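Bread Orders and Pick-up: Frequently Asked Questions

Saarinen Bakery, Ballgate

We collected on this page the questions that customers ask us most often, in the shop and by e-mail. If you don't find your question, please write to us or ask at the counter. Elli Ojala reads the e-mails in the afternoon, after the ovens are off, so please don't expect an answer in the early morning.

ORDERING

How do I order bread in advance?

You can order at the counter, by phone or with the order form on this website. Please tell us your name, the kind of bread, and the time when you want to come for it. We bake the sourdough breads only once a day and the dough is made the evening before. This means that an order for tomorrow must reach us before 3 p.m. today. For rolls and buns we are more flexible and you can often call us the same morning.

Do I have to order, or can I just come?

You can just come. The shelf is normally full at 8 a.m. and there is still a fair choice at noon. After that it depends on the day and on the weather. The seeded rye is usually the first one to go, and if you want that one I recommend to order it.

Can I change or cancel my order?

Yes, until the same 3 p.m. the day before. After this time the dough is already mixed and we ask you to take the bread, or to send a neighbor for it. If you are ill, call us and we will find a solution. We have never been very strict with this.

What is the standing order?

With a standing order you get the same bread every week and you don't need to call. You pay for the month in advance. You can stop it for your vacation as often as you want, please only tell us one week before. You can stop it completely at the end of every month.

How do I pay?

In cash or by card. Standing orders can also be paid by bank transfer. Please write your name in the transfer message and not only the word "bread". We get many transfers with the word "bread".

OUR BREADS

How big are the loaves?

The everyday loaves (white, wheat and rye, and seeded rye) weigh 700 grams after baking. The large country loaf weighs 1,000 grams and we also sell it in halves. A bread loses some water when it cools down and also during the day, so a loaf that you weigh at home in the evening may be a little lighter. 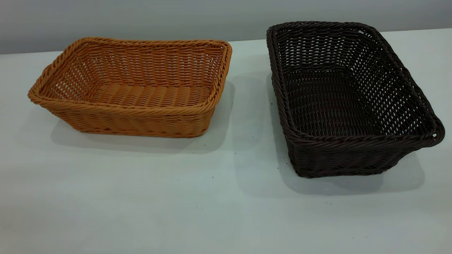 Woven baskets, side by side.

What is Maltisitz?

Maltisitz is our dark malt loaf. It is slightly sweet, with a soft crust, and it contains rye flour, wheat flour, malt, dark syrup, salt and sourdough. There are no raisins in it. The recipe was brought to the bakery by Raimo Tikkanen, who still bakes it himself, and the name was his idea too. Many customers ask if it is a word in some language. It is not, as far as we know.

Maltisitz keeps the longest of all our breads and in our opinion it is better on the second day. Try it with salted butter, or with a sharp cheese. With smoked fish it is also very good, but cut it thin.

Is the sourdough bread made completely without yeast?

The country loaf, both ryes and the Maltisitz are made only with sourdough. In the white loaf and in the rolls we use a small amount of baker's yeast together with the sourdough. Buns and other sweet things are made with yeast and contain no sourdough.

How old is your starter?

We keep two starters, a wheat one and a rye one. The rye starter came with the bakery when it was taken over from the previous owners, and they had it from somebody else, so we can't say an honest number of years. It is fed twice every day and the age of it has less influence on the taste than people think. The flour, the temperature and the time between feedings matter much more.

Where does your flour come from?

The wheat and rye flour come from the Giden mill. The rye is ground coarse for us. In a dry summer the grain is different than in a wet summer and for this reason our bread is also a little different from one year to the next. In April, when we come to the end of the old harvest, the rye dough needs somewhat more water and Raimo complains about it every year.

Do you have bread without gluten?

No, we are sorry. There is wheat flour in the air in the whole bakery and we could not promise you a safe bread. If you have celiac disease, please don't buy anything from us, including the meringues.

Which of your breads are vegan?

All the loaves that are named on this page, and the plain rolls. The milk rolls and all the buns contain butter and milk. The white loaf is brushed with water before baking and not with egg.

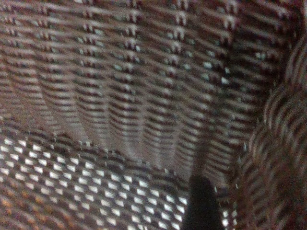

The list of ingredients and allergens lies in a folder at the counter, and you can look in it without asking. If we change a recipe, we change the page in the folder on the same day. The seeds in the seeded rye are sunflower, flax and sesame. All our breads may contain traces of sesame and nuts, as we use the same tables and the same mixer for everything.

KEEPING BREAD AT HOME

How should I store my bread?

Leave the bread in the paper bag, put it in a bread box or in a drawer, and stand it on the cut side. A clean cotton cloth is also good. In a plastic bag the bread stays soft but the crust is lost, and in summer mold comes quickly. An open basket is nice for the table, but over the night the bread gets dry in it. Put the bread back in its bag after the meal.

Can I keep it in the refrigerator?

We don't recommend this. In the refrigerator bread goes stale faster than in a normal kitchen. The only time when it makes sense is in very hot and humid weather, when you would otherwise have mold after two days, and then you should toast the slices.

How long does it keep?

The white loaf is best on the same day and good for toast on the next two days. The country loaf keeps for four days. Rye and Maltisitz can be kept for a week or even longer. Rolls should be eaten on the day or frozen.

How do I freeze it?

Freeze it on the day when you bought it and not when it is already old – freezing doesn't make it fresh again. Slice it first if you eat only a few slices at a time. Press the air out of the bag. We suggest to use frozen bread within two months. It is not dangerous after that, but the taste goes down and the crust begins to come off.

Take a whole loaf out in the evening and let it thaw in its bag. In the morning, put it for a few minutes in the oven at a medium heat. Slices can go in the toaster directly from the freezer.

My bread is hard. Can I save it?

Often yes. Hold the whole loaf quickly under the cold tap, so that the crust is wet on all sides, and bake it for ten minutes in a hot oven. You must eat it on the same day, it will not work a second time. If the bread is already cut, wet only the crust. 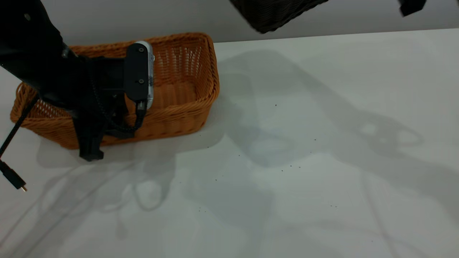
If it is too hard also for this, there are still many uses. Cut it in cubes for soup and fry them slowly in butter with a little garlic. Dry rye bread can be ground and used in place of a part of the flour in an apple crumble. The best thing we know is bread soup with onions, and Elli wrote down her recipe on a sheet that you can take with you from the counter. Please don't feed old bread to the ducks at the Ballgate pond. It is not healthy for them and the town has put up a sign about it.

There is mold on one corner. Can I cut it off?

Please throw the whole loaf away. You can't see how far the mold has gone inside of the bread. Wash the bread box with water and vinegar and let it dry with the lid open before you put new bread in it.

What about the white dust on the crust?

It is flour, mostly rice flour, from the proofing baskets. It is there on purpose and you can brush it off. If it is green or has hairs, please see the question before.

BAKING YOURSELF

Can I get some of your starter?

Yes, with pleasure. Bring a clean jar with a lid and ask for Raimo before noon. It costs nothing. Tell him if you want wheat or rye, and let the lid sit loose on the way home.

How often do I feed it?

If it stands in the kitchen, every day. In the refrigerator it can rest, and once a week is enough for most people. The longest rest at room temperature from which we ourselves brought a starter back was 96 hours, and the smell was not nice. We mention it so that you don't give up too early. Throw most of it out, feed the rest, wait, and do the same again the next day.

Do you sell flour?

Yes, the same Giden flour that we use, in bags of 1,000 grams. Larger sacks must be ordered.

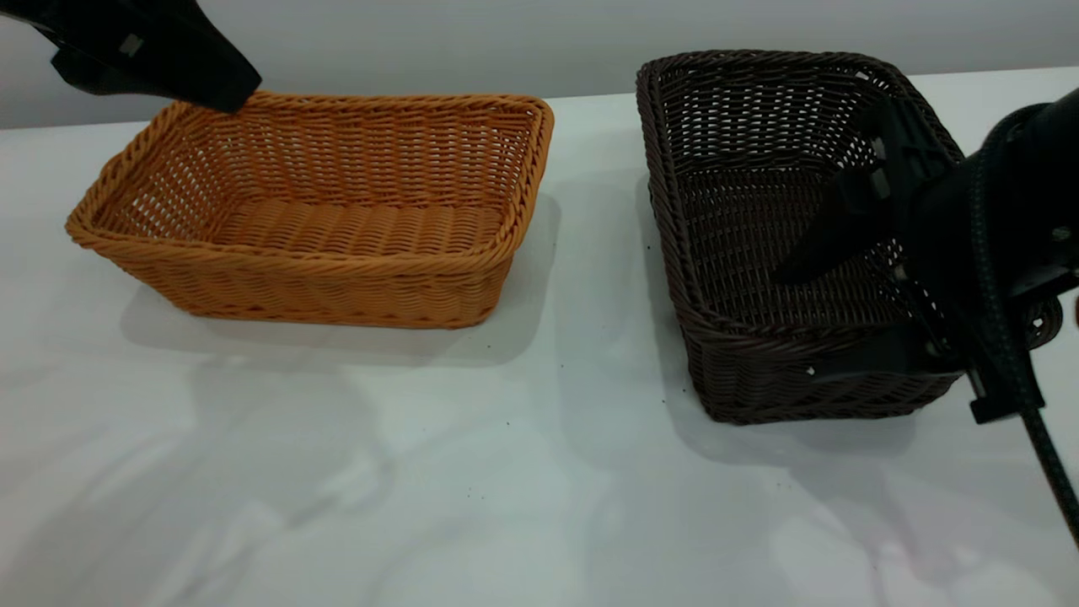

Photo: Elli Ojala

PICK-UP AND LARGE ORDERS

Until when do you keep my bread for me?

Until we close, at 5 p.m. If you will be later, call us and we can leave the bag with the flower shop next door, which is open until 6 p.m. Bread that was not picked up and not paid goes to the school kitchen the next morning.

Do you deliver?

Only in Ballgate itself, and only for cafés and for people who can't come to us. We do it by bicycle, so in heavy snow the delivery can be late.

I need bread for a party or a wedding. When should I order?

Two weeks before is comfortable for us, one week is possible outside of the summer. We need to know the number of guests, if there is a warm meal or only a buffet, and when the bread should be on the table. We can slice it on the machine. Sliced bread gets dry quickly, so keep it covered until the guests sit down.

Can I visit the bakery?

School classes are welcome in the afternoon after a phone call. For single visitors we have unfortunately no regular tours, but the door to the back is usually open and you may look from the counter. Please don't step over the line on the floor, also if Raimo waves at you.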